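House rules for small robot arms
The standards for big industrial robots fill binders. For the arm on the bench, most workshops are still writing their own.

Sat 3 May

The first rule on the wall at Fenunum is about sleeves. Roll them up or take the jumper off. The second is about who holds the stop button, and the third, added in December, says that no one may reach into a cell to straighten an object while the arms are powered, however slowly they happen to be moving.

That third rule took longer to agree than the other two put together. People who work with small arms get used to them. The arms are light, they stop when they meet much resistance, and a bruised knuckle is usually the worst of it. So when a block rolls out of reach or a cup tips over, the hand goes in before the head has thought about it. Fenunum, which trains arms to tidy, sort and pack household things, found that its staff were doing this many times a day and writing down none of it.

The law has plenty to say about machines at work. Employers have to assess the risks, guard the dangerous parts and train the people who use them. There are international standards for industrial robots and for robots that share space with people. What these documents do less well is speak to a room where the task changes every morning, the objects come from a toy shop and the operator is sitting an arm's length from the thing being operated. A firm in that position has to work out for itself what a sensible day looks like.

I visited two firms that have tried. Fenunum has one long room above a bicycle shop. Privine, a slightly older company on the same trading estate as a tile warehouse, has a ground floor unit and a written code that runs to 15 pages. Both let me read their rules and watch people follow them, or not.

Start with the cell

Both codes begin with the physical space. Privine calls it the cell, Fenunum calls it the bay, and the requirements are much the same. It must have sides. The arms must be fixed to something that can't walk across a bench when they move sharply. Cables have to be secured along the arm with enough slack for the full reach, and someone has to check that slack by moving each arm by hand to its limits with the power off.

The cable check catches more than you might expect. A cable that is too tight pulls on its connector and the camera feed drops out, which spoils a morning's recordings. A cable that is too loose swings in a loop and snags on whatever is standing up in the cell. Privine's code says the loop must be looked at again whenever a tall object is added. Its operators told me this was the line most often skipped, since adding an object doesn't feel like changing the machine.

With two arms in one cell there is the question of where they overlap. Privine marks the shared area on a drawing pinned beside each bench. Either arm may enter it, but if the task doesn't call for both, one arm is parked before the other goes in. Fenunum has no drawing and relies on the operator's judgement. Its people say a drawing goes out of date within a week. Privine's people say that is a reason to redraw it.

Objects have rules too

I had assumed that rules about robots would be rules about robots. A good third of Privine's code concerns the things being picked up.

Nothing made of glass. Nothing with liquid in it. Nothing with a blade, which rules out some pencil sharpeners and led to a long exchange of emails about a tape dispenser. Anything small enough to fall between the rail and the floor panel has to be swept for at the end of the shift. Batteries come out of any toy that takes them.

Then there are rules about records. Each object is logged when it first goes into a cell and again when it is retired. Marino, the software both firms use to keep their logs, puts a number on each one, and when I visited, Privine's list had reached 910. The list includes several sets of wooden fruit and a bath duck that no operator will agree to retire.

The reason for logging is partly safety and partly the quality of the work. If a coating flakes off and gets into a joint, the firm wants to know where it came from. If a recording turns out to be useless for teaching a sorting task, the firm wants to know which objects were in it. Fenunum keeps a shorter log, listing sets of objects and leaving out single pieces. It is quicker to fill in and harder to search.

Clutter is the point where the two codes part company. A safety officer's instinct is to clear the bench, and for most machines that would be right. But an arm that has only worked on a clear bench will struggle in a kitchen or a classroom, so the clutter has to stay. Privine permits it and sets limits. Background objects must be stable, must not lean on an arm's base and must be put in place before power goes on.

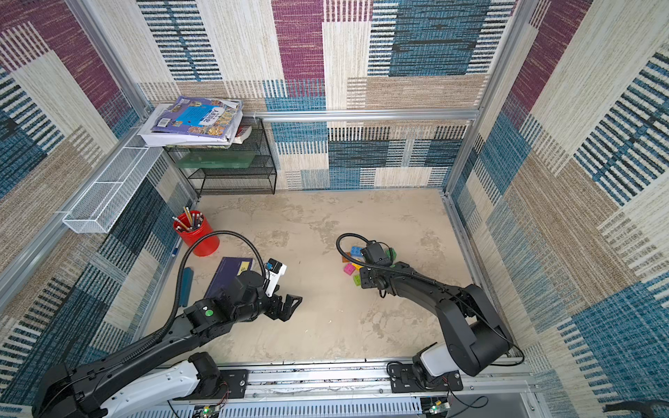
Fenunum's rule on the same point is one sentence long: if you would be annoyed to have it knocked over, leave it out. I watched a new starter read this and then take her own mug off the bench. As a piece of drafting it would not survive a lawyer. As an instruction to a person at nine in the morning it seemed to do the job.

Walls and surfaces are covered as well. Both firms change the linings and floors of their cells so that the arms don't learn to depend on one background. Privine requires that any lining be fixed flat, with no loose edge a gripper could catch, and that fabric be kept away from the joints. It also asks for a change of lining to be logged in the same way as a change of object. The entry takes under a minute. In the logs I was shown, it had been missed on several days.

The stop button and who holds it

Every cell at both firms has a stop button, and every button is tested at the start of a shift by pressing it while the arms are moving. This sounds obvious. Fenunum used to test with the arms at rest, which shows that the button cuts the power and says nothing about what the arms do next. Small arms often have no brakes. Cut the power and they sag, and whatever is beneath them gets the weight. The current rule says to test with the arms raised over a clear patch of floor, so that the operator sees the drop and knows how far it goes.

Privine goes further and requires a second person within reach of the button whenever a new program is run for the first time. At Fenunum one person may do both jobs after 2 weeks of supervised work. The difference comes down to staff numbers. Privine can spare a colleague and Fenunum, most mornings, can't.

Tiredness is dealt with in both codes. Guiding arms by hand controls is dull, close work, and the mistakes come late in the session. Privine sets a limit of 2 hours before a break away from the bench. Fenunum suggests a break and leaves the timing open. I saw one operator there go straight through to lunch.

What gets written down

The weakest part of both codes is the reporting of small events. Neither firm has had an injury that needed more than a plaster. Both have had pinched fingers, dropped arms and a stripped gear or two. At Privine these go into Marino under a heading called Minor, with a box for what happened and a box for what was changed. The first box is usually full. The second is often blank.

Cilov, a small consultancy that audits workshops of this kind, has asked its clients to treat a blank second box as an open case. Privine agreed to this in December, and has been working through the backlog since. Some of the entries were closed with a proper repair. Others were closed with the words "told everyone to be careful", which Cilov sends back.

Fenunum has no such box. It has a paper notebook on a string at the end of each bench, and at the end of the week someone reads the entries aloud to the room. I sat in on one of these. There were four entries, all short. One was about a chair with a bad castor. Another reported that an arm's base had worked slightly loose, and the two screws holding it were tightened before anyone sat down again. The new rule that came out of the meeting was to check those screws on Mondays, and it was written on a card and taped up under the one about sleeves.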